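Trakstead build gallery, table arm

Updated 2022-04-12

Quick page, will tidy later. Trakstead is the arm Tracey Staniforth and I are putting together, half in my garage and half at the Skindley shop where the good drill press is. Goal is small stuff off a dinner table. Salt, cutlery, cups if we get brave. Not fast. Just has to put the thing down where it said it would.

People kept asking how far along we are so here are the notes in build order, oldest first. Part numbers are on the parts page. If something here disagrees with the parts page, trust the parts page.

Base plate
Second one. First was too thin and the whole arm nodded every time the shoulder stopped. New plate is thicker, bolts straight through the bench. Holes drilled at Skindley, then one redrilled at home after I read my own drawing upside down.

Shoulder
Belt drive, two stage. Tensioner is a bearing on a slotted bracket, ugly, works fine. Noise went way down once the belt stopped rubbing the cover. Cover has been off since then, going back on when I've cut the relief in it.

Elbow
Printed housing, metal shaft. Cracked one housing along the layer lines and reprinted it lying on its side. Took all night and half a spool. Tracey says go to aluminum. She's right but I've got a lot of filament.

Wrist
The part I like least. Slop in the roll axis, you can feel it with your hand. Shim washers helped some. Proper fix is a preloaded bearing pair and those are on the way from Zorach, same place the belts came from.

Wiring
Everything through the middle of the links now. Looked so much better for one evening, then the encoder line snagged at the elbow and we had to pull the whole loom. Left more slack this time. Labels at both ends of every cable, Tracey's rule, and I've stopped arguing about it. Connectors are the locking kind after the wrist motor dropped out in the middle of a move.

Power
300 watt supply, fused, in a box with a lid. Big stop button on a long lead so it can sit next to whoever is driving. Please don't build one of these without the button.

Controller board
Called Yoon, after the name that was already penciled on the lid of the secondhand project box. Step pulses, limit switches, and that's all it does. Anything clever happens on the old laptop. Had a bad ground for a week and blamed the firmware the entire time. Sorry firmware.

Gripper
Version 9. Fingers have gotten simpler with every version. Early ones had a curved pad for cups and could not hold a fork to save thier life. Current ones are flat with a strip of bike tube glued on. 20 mm of travel on each finger, enough for a shaker, not for a mug. Version 10 gets a longer screw.

Camera mount
Bracket above the wrist, two screws. Moved it forward after it spent an afternoon looking at nothing but its own fingers. Calibration card is taped inside the cupboard door at my place, put it back if you borrow it.

Homing
Order matters. Elbow first, then shoulder, then wrist. Did it the other way round once and put a dent in the bench. Limit switches on the shoulder are still just hot glued, don't lean on them.

Simulator

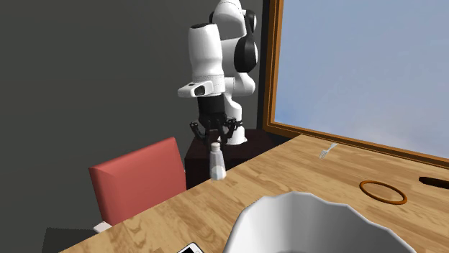

Most of our evenings go here now while we wait on bearings. Stock arm model, dining table, window, a chair shoved in at one end, nothing of mine in it yet. We try every reach here first so the real one doesn't get to punch the bench again. The job for this set was the little white bottle on its own at the back, open fingers hanging right over it, and that's the pose I want the real wrist to hold without drifting. The fork is over by the window side and is a later problem, flat things on wood are horrible. Big white bowl stays where it is up front, it's there to get in the way.

Notes from the sim runs
Approach from straight above beats coming in at an angle, at least for anything tall and skinny. Slow down early. The grip point wants to be on the body, lower than you'd think, the neck is too narrow and the fingers close past it. Changed the table height by 2 cm and half the saved poses were junk, so now every pose is stored relative to the tabletop. Should of done that from the start.

Friction in the sim is too generous, I think. Bike tube on a real shaker slips more than that. Going to drop the number until it starts failing in ways that look familiar.

Next up
Wrist bearings in. Shoulder cover back on. Swap the stock model for ours, which means measuring the links again since I can't find the sheet. Table run at Skindley in August if the wrist behaves, shaker only, everybody keeps their coffee on the other bench.

Tracey has the elbow drawings, ask her for the newest ones, the copy on my laptop is old. Gripper files are on the downloads page except the version 9 screw block, will upload that tonight.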